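Linen and Flooring Works, Skerville House
Progress report to the Marulanda Fund, March
Prepared by Gladys Villanueva

The parquet in the ground-floor room is back in use. Of the 1,000 awarded, 35 went on floor polish and the rest is held for the linen store. White baskets have been set as the standard for towels and cloths in every room. 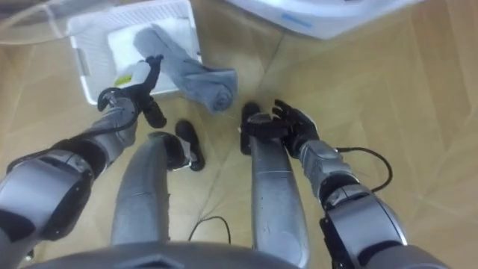 Parquet floor, ground-floor room, with white basket.

Towels are now to be rolled and cloths folded flat, with both kept in the same basket. Amparo Escobar wrote the instructions – one page, posted by the linen store door. We have 27 towels on the list so far. The Clovudthorpe annex has not started and still uses open shelves.
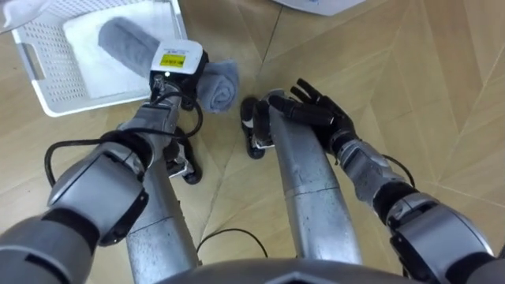
Rolled gray towel and folded white cloth, white plastic basket.

Still to do: shelf labels, and 2 more baskets from Pluvel, which are on back order. We ask that the unspent balance be carried into the next period.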